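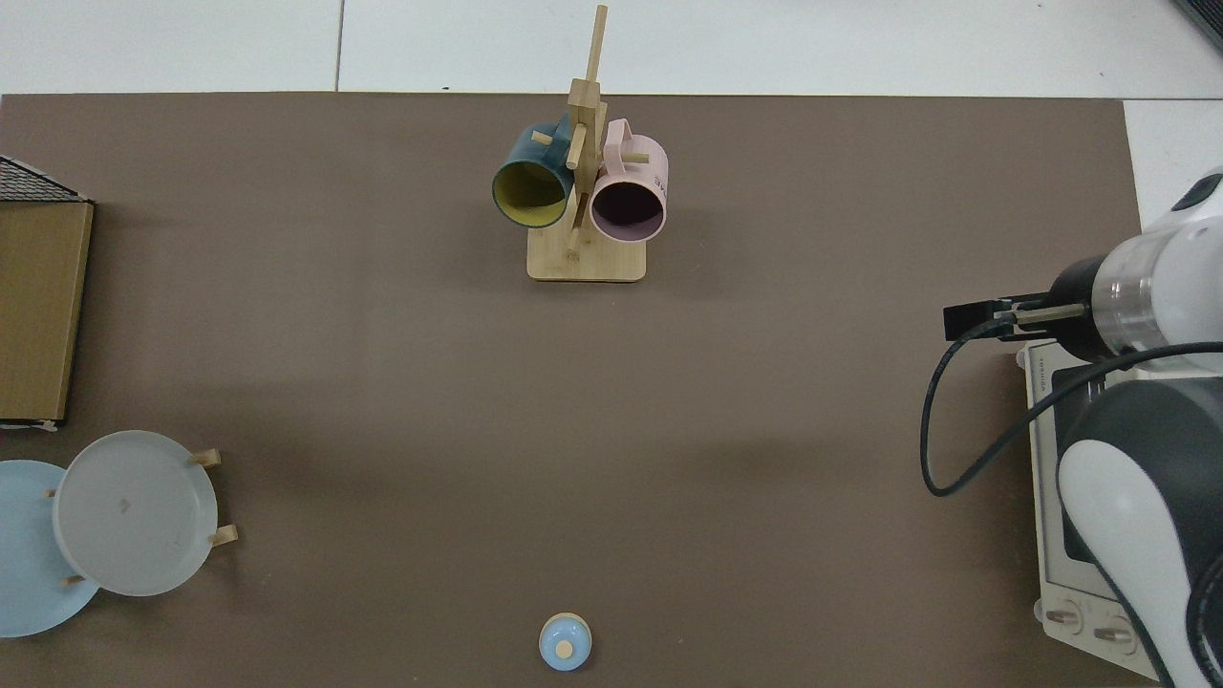

Figure 1. Two mugs on a wooden mug tree, with plates standing in a dish rack at lower left.

Unit 3: Drying and Storing Dishware
Course handout, Household Skills, Wernbridge Adult Education
Revised October 1, 2023

Read this before the practical session. Bring it with you, along with a clean dish towel and the sheet from Unit 2 on washing order. The sheet from last December is out of date and should be thrown away.

What this unit covers

The last unit ended with clean, rinsed dishes. This one starts there and goes as far as the cupboard shelf. Most of it deals with mugs and plates, which make up the bulk of what a small household washes in a day. Pots, baking pans and knives come later.

By the end of the session you should be able to hang a mug so that it drains, load a plate rack so that air reaches both sides of each plate, and decide what goes away right after drying and what can stay out on the counter.

Terms used in this handout

Mug tree: an upright post on a flat base, with pegs coming off the post. Mugs hang from the pegs by their handles. Some people call it a mug rack or mug stand. We use all of these names in class and they mean the same thing.

Dish rack: any rack that holds plates on edge. The kind with short dowels holds each plate in the gap between one dowel and the next.

Peg: the short piece that goes through the mug handle.

Drain side: the side of the rack or tree where you let water run off. Put the towel or mat there.

Hanging mugs

Hold the mug by its body with one hand and steady the post with the other. Bring the handle over the end of the peg and let the mug down slowly until the handle takes the weight. Let go only after it has stopped moving.

The opening should end up tilted downward. How far it tilts depends on the shape of the handle and the angle of the peg. A mug with a wide handle will swing lower than one with a small, tight handle. Either is fine as long as water can't collect inside.

Spread the mugs around the post. A tree with mugs on one side only is easier to knock over, especially if the base is small or the mugs are heavy stoneware. With two mugs, hang one on each side. With a third, use a lower peg and check that it clears the two above it.

Mugs that touch each other will chip sooner or later, usually at the rim. If two of them knock together when you tap the post, move one to another peg.

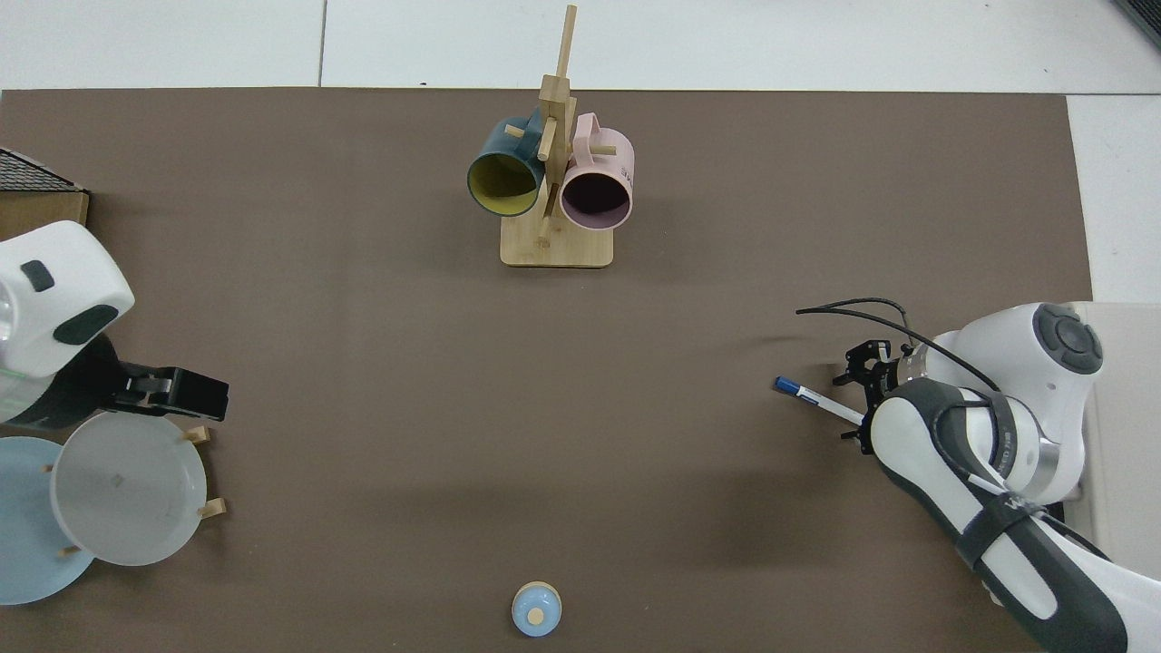 Figure 2. A mug on each side of the post, openings tilted down.

Look at the handles in Figure 2. Each one has a peg passing through it, and each sits close to the post. A handle that rests near the end of a peg can slide off when the tree is bumped, so push it in toward the post before you walk away.

The inside of a dark-glazed mug is hard to judge by eye. Water marks and tea stains both disappear against a deep color. Run a dry finger around the inside of the bottom before you put the mug away. If it comes out damp, hang the mug again.

Moving a loaded tree

Don't, if you can help it. If the tree has to be moved, take the mugs off first. Where this isn't practical, carry it with one hand under the base and one on the post, and keep it upright. Never lift a loaded tree by the tip of the post alone. The post on cheaper trees is only pressed into the base and can pull free.

Standing plates in a rack

Plates go in on edge, one to a slot. Start with the largest at the back and work forward to the smallest. This way you can see every plate, and you won't have to reach over a small one to get at a big one.

Where a rack has only a few dowels, two plates of different sizes can stand one in front of the other, as in Figure 1. Leave a gap between them. Plates pressed flat together hold a film of water, and that film dries as a ring.

Plates with a raised rim need a bit more room than flat ones. Turn them all the same way so the rims don't catch. If a plate leans so far that it rests on its neighbor, move it up one slot.

Glass and other see-through plates show every mark. Hold each one up to the window before storing it. A smudge near the middle is often grease that the sponge missed, and it should go back to the sink. Rubbing it with a dry towel mostly moves it around.

Lids

Small lids get lost in more kitchens than any other item. Dry them with a towel, starting under the knob, where water sits. If the knob is wood, dry it first and don't leave the lid soaking at any point. Put the lid on its container as soon as both are fully dry — a damp lid on a closed jar will smell within a day or two.

Care of wooden racks and trees

Wood that stays wet will darken, and after that it may split. Wipe the base of the mug tree at the end of each day. Once a week, take everything out of the dish rack, wipe the dowels, and stand the rack on its side until the next meal.

Do not put either one in a dishwasher. A little food-safe mineral oil twice a year is enough for a plain wood finish. Lacquered pieces need only a damp cloth.

Check the joints when you oil. A loose peg can be fixed with a drop of wood glue, left overnight. A cracked peg should be replaced or cut off flush. Don't hang anything from it in the meantime.

Where to put things

Keep the mug tree within reach of the kettle or coffee maker, and back from the counter edge by at least the width of a hand. The dish rack belongs next to the sink. If your counter is too short for both, the rack gets the space and the mugs go on hooks or a shelf.

A mat under the whole arrangement is worth having on tile, stone, or any other hard surface. It catches drips, and a mug dropped from a low peg has a better chance on a mat than on bare tile. Pick a plain, darker one if you drink a lot of coffee.

Practical session

Work in pairs. Each pair gets a mug tree, a dish rack, mugs and plates. The session takes about 3 hours with a break.

Wash and rinse the set as in Unit 2.
Load the rack, large plates first.
Hang the mugs, then tap the post lightly and adjust.
While the set drains, go through the lid box and match each lid to its container.
Check the inside of every mug by touch.
Put everything away on the shelf marked with your pair's letter.
Wipe down the rack, the tree and the mat.

For next time

Measure the shelf at home where your mugs are kept, height and depth, and write both numbers on the back of this sheet. Unit 4 is on cupboards and you will need them. The class meets in the Drosley Building, Room 1686, through the same door as before.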